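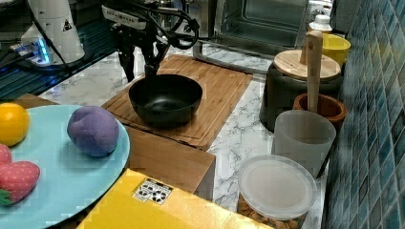 Teleop vs. hand guiding for pick and place, round nine hundred

skondwood_sam
Started: November
Posts: 49

I have been driving the arm over remote control for a week, collecting demos of it putting toy fruit in a bowl. I now have 205 of them. The policy has learned to hover over the bowl like it's reading the ingredients. Should I scrap these and guide the arm by hand instead?

torquewrench
Posts: 387

How long do YOU hover over the bowl?

skondwood_sam

I was hoping that wouldn't come up. A second or two. It's hard to judge depth on the screen.

torquewrench

Then congratulations, it learned the task. Trim the pauses and retrain before you throw anything out.

bowl_cut

Disagree. Hand guiding every time. You feel the rim when you touch it, so you don't stop to think. We switched on the Brudstead arm and our demos got shorter the same afternoon.

torquewrench

And your forearm is in every camera view. Then you run it without the forearm and the policy wonders where its friend went.

bowl_cut

Guide it once, replay the joint path, record the replay. No forearm.

torquewrench

Replay works until the plum rolls. It's plush and lumpy, it will find a way.

cable_goblin

Can we talk about the cables on that wrist? Mine snagged the mount in one pose and I blamed the Achari software for two days. Tie them back with some slack and run the wrist to both ends before you record any more.

skondwood_sam

Noted. I'd been calling that loop "strain relief."

skondwood_sam

Update. Cut the pauses, redid the worst demos with a second camera low on the side, total is now 294. It goes to the bowl and lets go without the meditation. Strawberries are fine. The orange still gets dropped on the cutting board about half the time.

bowl_cut

Would not happen with hand guiding.

torquewrench

Open the gripper later. And move the bowl between demos, or you'll be back here next week with a new thread.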